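Wumbei-Mesa: notas del conjunto

Versión de mayo. Mantiene: Brisa Espinoza. Las quejas sobre la nomenclatura, a Theophilus Tsikata, que fue quien la eligió.

Qué contiene

Grabaciones cortas de una mesa blanca, una botella pequeña de plástico transparente con tapón blanco de rosca y un vaso transparente. El tema es el servicio de agua en su versión más austera: coger la botella, acercarla al vaso, dejarla otra vez donde no estorbe. Quien busque manteles, rodajas de limón o una jarra bonita tendrá que mirar en otro conjunto – el nuestro no da para tanto.

Hay 200 episodios repartidos en 4 carpetas. Cada episodio lleva su vídeo, un archivo de texto con la instrucción y una línea de observaciones que a veces es útil y a veces dice «bien».

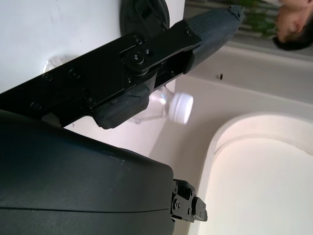
Las carpetas se llaman clillent, plelar, riltine y resto. Las tres primeras corresponden a las tandas de grabación; resto es lo que su nombre indica, y conviene abrirla con paciencia. Dentro de cada una los archivos van numerados, con huecos donde se retiró algún episodio. No hemos renumerado. La última vez que alguien renumeró perdimos un viernes entero buscando el episodio 127, que estaba en su sitio con otro nombre.

Instrucciones de tarea

Están escritas en español y en inglés. La versión inglesa la revisó Charmaine Baloyi; la española la escribimos entre varios y se nota. Conviven «vaso», «vasito» y un solitario «recipiente para beber» que Ekua Agbeko defiende por escrito en el historial de cambios. No las unifiquéis antes de entrenar si lo que os interesa es la variedad de lenguaje. Si no os interesa, en utilidades hay una tabla de sinónimos.

Lo que sí está fijado es el significado de «al lado»: botella y vaso próximos y los dos de pie. Un vaso tumbado junto a la botella cuenta como fallo, por muy cerca que haya quedado.

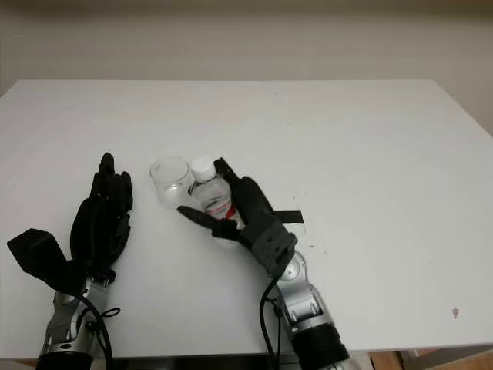

¿Se puede usar el conjunto para estudiar el vertido de líquidos?
Mejor para lo que viene antes y después: el agarre, la aproximación y la colocación. Las etiquetas no registran nivel de agua ni cantidad servida, de modo que cualquier cifra de llenado tendríais que anotarla por vuestra cuenta.

Anotaciones

Cada episodio tiene marcas de inicio, agarre, suelta y fin. Las puso Omolara Lawal a mano y luego las repasó otra persona. En los casos discutidos prevalece la marca de Omolara, entre otras cosas porque fue ella quien escribió la guía.

El agarre empieza en el primer contacto que se mantiene. Los roces previos no se anotan, y hay bastantes. La suelta se marca cuando la botella se sostiene sola.
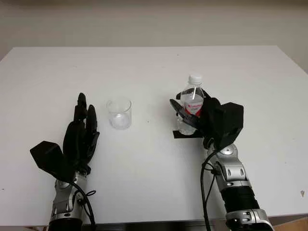 Botella agarrada, con el vaso a su izquierda sobre la mesa.

Dificultades conocidas

Objetos transparentes sobre una mesa blanca delante de una pared casi blanca: la elección de colores no pasará a la historia. Los detectores genéricos que probamos pierden el vaso con facilidad y encuentran la botella sobre todo gracias al tapón. Los mapas de profundidad son peores todavía, y por eso no se distribuyen con esta versión. Siguen en el servidor interno; pedidlos si tenéis curiosidad o mucho tiempo.

La mesa tiene marcas leves y alguna motita oscura. Hay un filtro de limpieza en utilidades que las borra y, de paso, se lleva trozos del borde del vaso. Está desactivado por defecto.

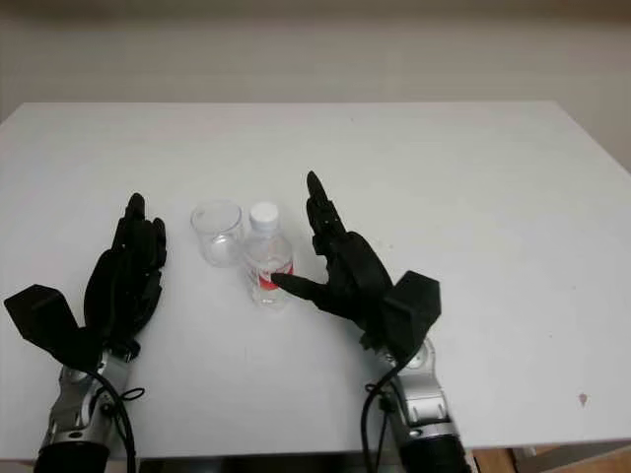
Para la partición de prueba recomendamos reservar riltine completa. Mezclar episodios de la misma tanda entre entrenamiento y prueba da unos resultados estupendos que luego no le sirven a nadie. Con el reparto sugerido, nuestro modelo de referencia se entrena en unos 1000 pasos; a partir de ahí se dedica a memorizar la mesa.

Uso y cita

Libre para investigación y docencia. Citad el nombre del conjunto y la versión. Si publicáis etiquetas corregidas, mandadnos el archivo de diferencias con el mismo formato de columnas, sin colores ni celdas combinadas.

Pendiente: unificar los nombres de columna en plelar, que siguen con mayúscula inicial.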